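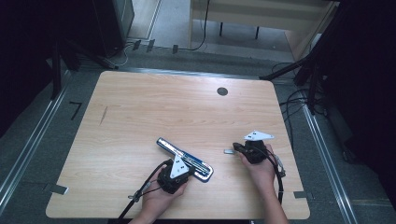 Bench tips for recording two-handed gripper demos
Floltum workshop notes, March 2025

Camera and software checks

Lock exposure and white balance before the first take. Auto exposure shifts when a shiny metal part tilts toward the light, and the tracker in Mimport drops frames when it does.

Put tape at the table edges and on the floor next to the table. If the table gets bumped, push it back to the tape and rerun the extrinsic check. Accept up to 2 mm of error. Above that, recalibrate.

Start both gripper streams from one clock. Close the jaws fully at the start of each take and line up the two width signals on that event. An offset over 40 ms means the take is discarded.

Filter jaw width lightly. A 10 Hz low-pass removes encoder noise and keeps the moment of contact. Heavier smoothing makes the policy close late on thin parts.

Cables

Clip each cable near the wrist and leave a loop long enough for a full turn of the hand. A tight cable shows up in the log as a slow drift in yaw. Tape down anything that crosses the floor.

Parts

Wipe metal bars with a dry cloth. Oil on the jaw pads causes slip, and the Plurar planner labels slip as a release. Old scratches in a wood top can stay. Mask them in the segmentation step if they are picked up as edges.

Save the calibration file in the same folder as the takes.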